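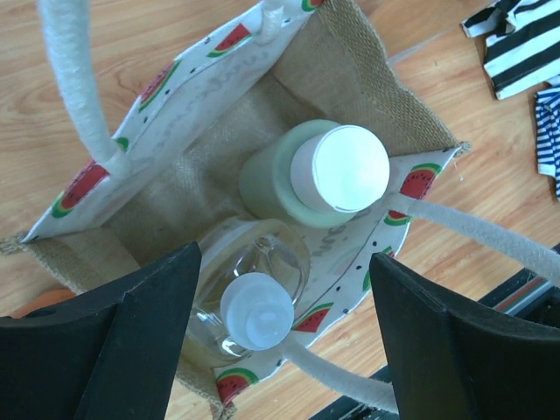 Have you ever wondered where cloth comes from? I think about it a lot, because I love looking at bags up close (yes, really!). Some cloth is so fine you can't see the threads at all. But look at the rough, criss-cross walls of the tan bag with the watermelon slices on it – that's jute, and you can see how it's woven without a magnifying glass.

Jute starts out as a plant. It grows tall and skinny in hot, rainy places, and the useful part is hiding just under the skin of the stem. Farmers cut the stems, tie them in bundles and leave them lying in water, sometimes for as long as 30 days. Pee-yew, it stinks! The soaking makes the stem go soft so the long, stringy fibers can be pulled off and hung up to dry like spaghetti.

Next the fibers get twisted into yarn. Try it with a cotton ball – pull a bit out, twist it between your fingers, and feel how strong it gets.

Then comes weaving. One set of yarns goes up and down, and the other goes over, under, over, under, all the way across. You can do it with 2 colors of paper strips. My friend Shivam Thakur wove a whole place mat that way, and he still eats his toast on it!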